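Usberg switches to low-phosphate lawn feed on its verges

4/21/21

If you've walked past the big green by the Pokside roundabout this week, you'll have spotted the little yellow flags stuck in the grass. I went and had a nose on my lunch break (the sun was out, I had a sandwich, it seemed rude not to) and I'm pleased to say it's good news for anyone who cares about the pond.

The town is changing what it puts on its grass. For years the verges and playing fields have been fed every spring with the same old mix, and a fair bit of it has been washing off the slopes whenever we get a proper downpour. It goes down the drains, the drains go to the brook, and the brook ends up in Fulo pond. You know what that looks like by July. Pea soup! I took my nephews there last summer to look for newts and we couldn't see past the first inch of water.

The trouble is the phosphate. Plants love it, and so does algae. Once there's plenty of it in still water the algae goes wild, the light can't get down to the weed at the bottom, and when it all dies back and rots it uses up the oxygen the fish need. Most established lawns round here have enough phosphate in the soil already, so putting down more every year does very little for the grass.

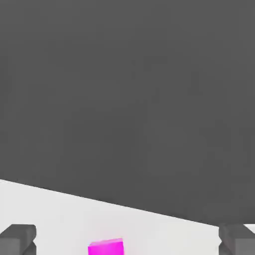 A plain white surface against a dark grey background. Computer-generated image.

The new feed has next to no phosphate in it and lets its nitrogen out slowly over the season. The town has ordered 400 bags to start with, enough for the verges, the Unnithan playing fields and the bank behind the library. They've also drawn a line 2 metres back from any ditch or stream where nothing gets spread at all. That strip will be left to grow long, so expect a few letters about it looking scruffy. I rather like it myself – there were cowslips along the brook last year where the mower had missed a bit.

It all goes back to February, when a petition asking for something to be done about the pond was handed in with 2715 names on it. Mine was one of them, I should admit, and so was pretty much everyone's on my street.

There's a bit in it for those of us with gardens too. The leaflet that's going through doors, 3022 of them in all, asks people to hold off feeding the lawn if heavy rain is due and to sweep any stray granules off the path back on to the grass. Hosing them away sends them straight down the drain, which I've done every year without giving it a thought. It also suggests leaving your clippings where they fall now and then, as they feed the grass for free. Less raking for me, so I'm all for that one.

Spreading starts on the Unnithan fields on Monday morning and they'll be shut to dogs until the feed has been watered in. The path along the top stays open. Pond water will be tested again at the end of the summer and the results pinned up on the board by the Fulo car park, next to the bus times.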